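**Haneo Stepped Counter Display, clear acrylic**

Item 859 - Counter and tabletop displays

The Haneo is a clear stepped stand for small packaged goods. It sits on a counter, a reception desk or a break room table and raises the back rows so customers can read the packs behind the front ones. Candy bars, boxed cookies, single-serve cups and small gift boxes all fit on it.

The shelves are open at the front and have no dividers. You can mix sizes on one tier, or lay bars flat on the top step and keep boxes lower down. Because the plastic is clear, the stand takes on the color of whatever surface is under it.

**Details**

- Material: clear acrylic
- Assembly: none, ships in one piece
- Feet: 12 clear bumpers on a peel-off sheet, use as many as you like
- Use: indoor, dry goods only
- Pairs with: Sollulside tray, cream, rounded corners (sold separately)

**Setting it up**

Peel the protective film from both sides of every shelf before loading. Put the heaviest boxes on the lower tiers. Round cups can stand upright or go on their sides with the lids facing out - the lids are easier to read that way from a standing height.

The Sollulside tray is a good place for loose items or for stock waiting to go on the shelves. It is wide and low, and wipes clean with a damp cloth.

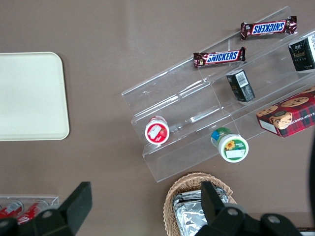
*Haneo stand with candy bars, boxes and cups. Sollulside tray at left.*

**Care**

Wash with lukewarm water, mild soap and a soft cloth. Do not use glass cleaner with ammonia, alcohol wipes or paper towels, as these cloud or scratch acrylic. Light scratches can be worked out with Gouveia plastic polish.

**Ordering**

Sold singly or by the case. Orders of over 200 stands ship by freight from the Skilirance warehouse and need a loading dock or a liftgate request. Snacks are not included.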